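The Night Shift at Inlow

Part 6

Deepika Naidu had done 200 demonstrations by Tuesday afternoon and Riderberg wanted 300. She squeezed the handle, closed the fingers on nothing and let them open again. Her wrist had started to click.

"You're rushing the approach," said Lăcrămioara Oprea from the other bench. "It'll learn that too."

"It can learn to be tired, then."

"Disico won't pay for tired."

Deepika drank her cold tea. Her father had been an electrician in Moose Jaw and had never once thought about how he picked up a plug. She thought about it all day now, and at home, standing at the kettle. She straightened her back, brought the gripper in low over the table and told herself to go at the speed of a person with nowhere to be.
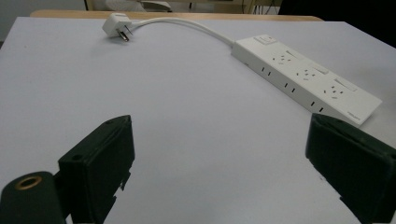 Part 7

Enache phoned a little after four. Lăcrămioara took the call in the hallway and shut the door behind her.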